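Working Beside the Machine: Automation in a Commercial Kitchen
Student project report, submitted 22 February 2022

When our group picked workplace automation as a topic, most of us were expecting to write about car plants. Then one of us mentioned the kitchen at Rattanakul, a catering company where she had worked over the summer, and after one visit (and a very good lunch) we dropped the car plants altogether.

Rattanakul makes 2,000 meals a week for offices and aged-care homes in Jaltthorpe. The kitchen has 65 staff across all shifts, and we were lucky enough to interview 20 of them, along with the production manager. Since October the company has been trialling a two-armed robot from a supplier called Bikard, which is meant to take over some of the handling on the prep benches. New tasks are tried out in a simulated kitchen first, using a program called Riltidik, and only then brought to the real bench.

We had assumed that the main worry would be losing jobs, and it did come up, mostly with the casual staff, who wanted to know what would happen to their hours once the trial was over. The manager told us that no shifts had been cut so far, but she was careful not to promise anything past the end of the year, and we thought that was fair of her. 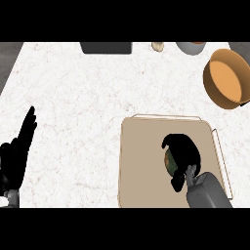 What we heard about far more often was the pace of the work. Several of the prep cooks said they used to chat while they chopped, and that the bench was where you learned the job – how to tell when fruit is ripe, how to hold a knife so your wrist doesn't ache by lunchtime. With a robot at one end of the bench, people have been moved further apart, and the newer staff told us they ask fewer questions than they would like to. One cook with many years in the trade put it very kindly, saying the robot was no trouble but it wasn't much company either.

On the other hand, there were real benefits, and we don't want to skip over them. Sore hands and shoulders are a common complaint in prep work, and the staff who had swapped some repetitive handling for checking and plating were pleased with the change. Three cooks have also been trained to set up tasks in Riltidik. They get a slightly higher rate for it and seemed proud of the work, although all 3 said the training was squeezed in at the end of long shifts and should have had its own paid time.

Our recommendations to Rattanakul are to roster that training properly, to bring casual staff into the planning meetings, and to keep one shared bench where new cooks can work next to experienced ones. The manager has asked for a copy of this report, and we will be taking it out to Jaltthorpe along with our thank-you cards.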